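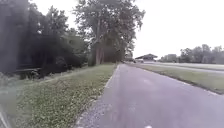

풀밭 옆으로 곧게 뻗은 아스팔트 길

브론데오(Brondeo), 세계 교역 둔화에 관한 분기 경기 보고서 발표
선행지표 5개 중 4개가 하락, 제조업 재고 조정은 더 길어질 전망

2023년 4월 30일

경제조사 회사 브론데오는 오늘 세계 교역과 제조업 경기에 관한 분기 보고서를 발표하였습니다. 이번 보고서는 당사의 조사 부문인 와스토라(Wastora)가 작성하였으며, 2월에 실시한 기업 설문의 결과를 중심으로 하고 있습니다. 설문에는 제조업과 도매업, 해상 운송업에 속하는 기업 566개사가 응답하였습니다.

보고서에 의하면 상품 교역의 회복은 작년 가을에 당사가 예상한 것보다 늦어지고 있습니다. 와스토라가 매달 계산하는 선행지표는 신규 수출 주문, 컨테이너 운임, 중간재 재고, 설비 투자 계획, 기업의 차입 조건으로 구성됩니다. 이 중에서 컨테이너 운임을 제외한 나머지 지표가 모두 전 분기보다 낮아졌습니다. 운임은 내려가는 것을 멈추었지만, 이것을 수요의 회복으로 읽기에는 아직 이르다고 판단합니다. 일부 선사가 운항 횟수를 줄인 영향이 섞여 있기 때문입니다.

재고 문제에 대하여

응답 기업 중 155개사는 현재의 재고가 자사의 적정 수준보다 많다고 대답하였습니다. 특히 전자 부품과 가정용 기기를 취급하는 기업에서 이러한 대답이 많이 나왔습니다. 이들 기업은 공급이 불안하던 시기에 주문을 앞당겨서 했고, 그 물량이 도착한 때에는 소비자의 지출이 이미 서비스 쪽으로 옮겨 가 있었습니다. 보고서는 이 조정이 앞으로 2개 분기 동안 계속될 것으로 봅니다. 반면에 식품과 의약품 원료 분야에서는 재고가 대체로 안정되어 있다는 대답이 많았습니다.

금리와 투자

차입 비용의 상승은 설비 투자 계획에 분명한 영향을 주고 있습니다. 투자를 완전히 취소한 기업은 적었으나, 착수 시기를 뒤로 미룬 기업은 지난 설문보다 늘었습니다. 규모가 작은 기업일수록 은행 대출에 의존하는 비율이 높고, 그래서 대출 심사가 엄격해졌다는 응답도 더 자주 나타났습니다. 와스토라는 정책 금리가 더 이상 오르지 않는다고 하여도 이 부담은 당분간 남아 있을 것이라고 설명합니다. 이미 체결된 대출의 만기가 차례로 돌아오면서 높은 금리로 바뀌기 때문입니다.
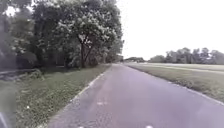 멀리 낮은 녹지를 향해 좁아지는 포장길

지역별 차이

보고서는 지역 사이의 차이도 다루고 있습니다. 유럽의 응답 기업은 에너지 가격에 대한 걱정이 작년 겨울보다 줄었다고 하였으나, 수출 주문에 대하여는 여전히 조심스러운 태도를 보였습니다. 북미에서는 고용을 유지하겠다는 기업이 다수이고, 임금 상승을 판매 가격에 반영하기가 전보다 어렵다는 의견이 있었습니다. 동아시아의 기업은 내수 서비스의 회복을 긍정적으로 평가하면서도, 그 효과가 아직 자본재 주문까지 이어지지 않았다고 응답하였습니다.

환율에 대한 질문은 이번에 처음으로 설문에 포함되었습니다. 수입 원자재의 비중이 큰 기업은 환율의 방향보다 변동의 폭을 더 큰 어려움으로 꼽았습니다. 계약 기간을 짧게 바꾸거나 결제 통화를 나누는 방법으로 대응하는 사례도 보고서에 소개되어 있습니다.

향후 전망

브론데오는 기본 전망에서 세계 상품 교역이 올해 하반기에 완만하게 안정될 것으로 예상합니다. 다만 금융 시장의 긴장이 다시 커지는 경우, 또는 원유 가격이 짧은 기간에 크게 오르는 경우에는 회복이 내년으로 늦어질 수 있습니다. 보고서의 부록에는 이 두 가지 경우를 가정한 계산 결과와 그 전제 조건이 실려 있습니다.

조사 방법

설문은 온라인으로 진행하였고, 일부 기업에는 전화로 추가 질문을 하였습니다. 응답은 업종과 기업 규모에 따라 가중치를 적용하여 집계하였습니다. 물류 관련 자료는 운임 정보 회사 포두발(Poduval)에서, 기업 신용 자료는 엘타노(Eltano)에서 제공받았습니다. 두 회사는 보고서의 결론에 관여하지 않았습니다. 지난 분기에 발표한 수치 중 중간재 재고 지표는 계절 조정 방식의 변경에 따라 수정되었으며, 수정 전과 후의 값은 통계표에 같이 표시하였습니다.

보고서 이용 안내

요약본은 브론데오 웹사이트의 자료실에서 무료로 받으실 수 있습니다. 전체 보고서와 통계표는 와스토라 구독 회원에게 제공됩니다. 언론 기관은 출처를 밝히는 조건으로 요약본의 표와 그래프를 인용할 수 있습니다. 전체 보고서의 열람을 원하시는 기자께서는 매체명과 사용 목적을 적어서 홍보 담당 부서로 신청하여 주시기 바랍니다.

브론데오에 대하여

브론데오는 교역, 산업, 신용 분야의 경기를 조사하는 독립 회사입니다. 기업과 금융기관, 공공기관에 정기 보고서와 맞춤 조사를 제공하고 있습니다. 와스토라는 브론데오의 조사 부문으로서 분기 설문과 월간 선행지표를 담당합니다.

본 자료는 정보 제공을 목적으로 작성되었으며, 특정한 금융 상품의 매수나 매도를 권유하는 것이 아닙니다. 전망에 관한 내용은 발표일 현재의 판단이며 예고 없이 변경될 수 있습니다.

문의: 브론데오 홍보 담당 부서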